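# Covgate Bus Stop Names

A table of the names and spoken announcements for every bus stop in Covgate and on the Erbridge branch. It was put together from printed timetables, shelter signs and the announcements heard on board.

## What is in it

There are 487 rows, one per stop. Two stops on opposite sides of a road get two rows, even when the sign carries the same name.

Columns:

- stop_code: the code printed on the pole
- name_sign: the name as it appears on the shelter or pole
- name_timetable: the name in the February timetable
- name_spoken: what the onboard announcement says, written in plain spelling
- route: one or more route numbers, separated by semicolons
- notes: free text, often blank

The file is UTF-8, comma separated, with a header row. Blank means not checked. A single dash means checked and there was no name to record.

## How the names were collected

Signs were read on foot, mostly between 9 a.m. and noon. Announcements were written down on board and checked on a second ride. Where the two rides disagreed, both versions are in name_spoken with a slash between them. This happens mainly on the Pereyra loop, where the older buses still use the previous recordings.

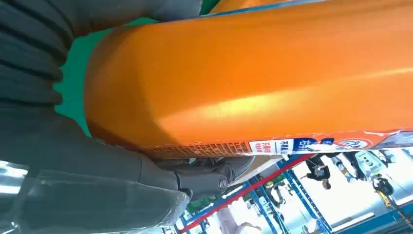

Abbreviations were left alone. If the sign says "Kenance Rd" and the timetable says "Kenance Road", each column keeps its own form. Please don't tidy these up in a pull request, as the differences are what most people use the table for.

## Known problems

- 29 stops have no spoken name because the announcement was too quiet to make out.
- The Erbridge branch was only ridden outbound. Inbound spoken names are blank.
- Stop codes starting with 53 were reissued when the depot moved, and a few poles still show the old code. The old one is in notes where we saw it.
- Temporary stops are left out.

## Using it

Any spreadsheet will open the file. Set stop_code to text before importing or the leading zeros will be lost. To match on names, lowercase both sides and strip periods first. That leaves some 200 pairs where the sign and the timetable still differ.

## License

CC BY 4.0. Credit "Covgate Bus Stop Names" and say which version you used.

Related

- Covgate street name changes
- Erbridge branch timetables, scanned
- Pereyra loop route map
- Kenance Road shelter survey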